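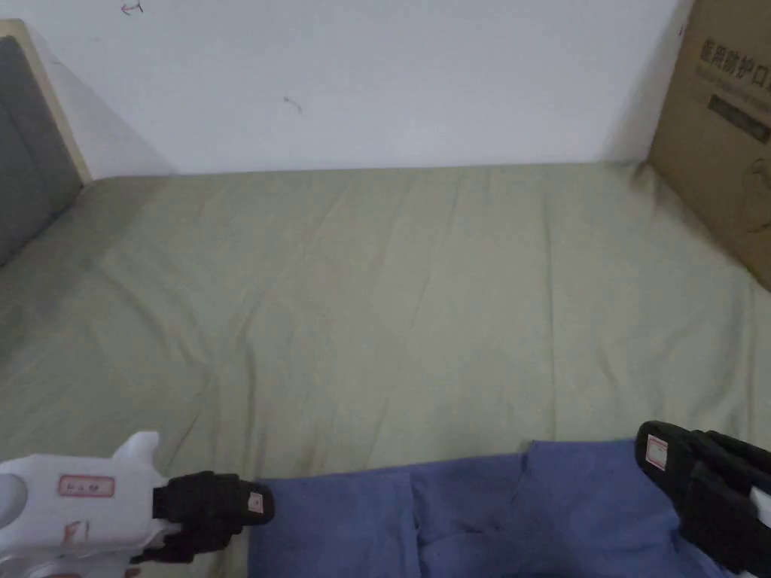

Guest room, green fitted sheet on, small reddish mark on the wall

Ticket 1068 – Zerkow bed, creaking at night
Status: open

Hello again, and thank you so much for the quick reply this morning! I went over all 8 bolts with the key you sent, as Gena suggested, and the creak is a good deal softer now – but it still comes back whenever my mother-in-law turns over, poor thing. Could you mail me 2 more of the felt washers? The Bretarley store is out until August.

Warmly,
Marius Hodoroagă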